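Working Beside a Counter Arm: Kitchen Tips for Staff

These notes are for people whose break room, canteen or prep kitchen has just been given a robot arm. They come from the kitchen at Achterberg, where we have shared a counter with one for 17 months, and from the smaller site at Lomness. Most of it is about habits. The arm itself needs little from you.

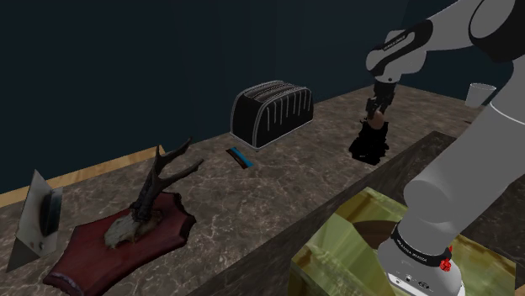
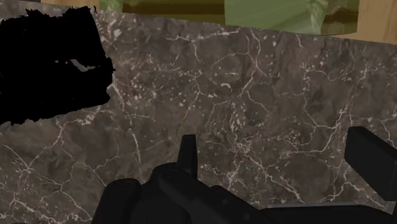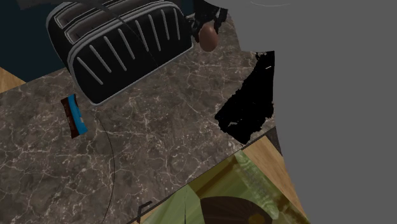

Simulated views of the marble counter, with the arm's black gripper in each; the toaster shows in the first and third.

Clear the counter first

Before a shift starts, walk the length of the counter and put away anything that isn't part of the job. Phones, keys, post, cups and snacks all drift there by mid-morning. If something has to stay out, give it a fixed spot and tell the person who sets up the tasks. A thing that moves from one end to the other every day causes more stops than a thing that never moves.

Keep packets away from appliances. They slide when somebody wipes around them, and a flat wrapper is easy to miss from where you stand.

Cords

Run the toaster cord toward the wall and take up the slack with a clip. Don't leave a loop on the work side. Do the same with chargers, or better, charge things in the hall.

Marble and other busy stone

Veined stone hides crumbs, salt and clear spills. Wipe it from one end to the other in straight passes, then bend down and look across it with the light in front of you. Use a damp cloth and mild soap. No vinegar or lemon on marble, ever. Dry it with a second cloth.

If your counter is plain, you can skip the bending down.

Eggs and other things that break

Start new tasks with something that doesn't matter if it drops. We used wooden eggs for the first 2 weeks and wrote down every drop on a sheet taped inside the cupboard door. Set a folded towel under the spot where the arm lets go, and only take the towel away once the sheet has stayed blank for a full week.

Real eggs should be dry before they are put out. Take them from the fridge early enough for the damp on the shells to go, and wipe any that are still wet.

Who does what

This is where most of the grumbling comes from, so settle it early. At Achterberg the morning person used to carry, toast, boil, wipe and stock. Now the arm does a share of the carrying and placing, and the morning person spends more time setting out and checking. Some like that better. A couple of people missed having their hands full and asked to move to the serving side, and that was arranged.

Write the split on one sheet of paper. Name the job, who starts it, who checks it and who cleans up after. Put cleaning in as a real job with real minutes. With us it was left off the first sheet and landed on whoever was last out.

Don't cut the break times when the arm comes in. Lomness tried it for a month and went back.

Stopping and starting

Everyone who works in the room should know how to stop the arm, including people who only come in for coffee. Show them, then have them do it once with their own hand. Keep the way to the stop clear of bins and stools.

Never reach past a moving arm to grab something. Stop it, take what you need, step back, start it again. It costs less time than you think.

Log the stops in a plain notebook with the time and a few words. Ours has 300 entries so far, and a good half say only "cup." That was enough to get us a shelf for cups.

Noise and talk

People stop chatting when they think they have to watch a machine. Turn the prep table so two people can face each other, and keep the radio if you had one.

Training new staff

Teach the job by hand first. A new person should be able to do the whole morning with the arm switched off, at least well enough to get breakfast out. When ours was down in December, the ones who had learned that way were fine and the others had a long day.

Next in this series from Mirnemum: labeling shelves so the night crew can find things.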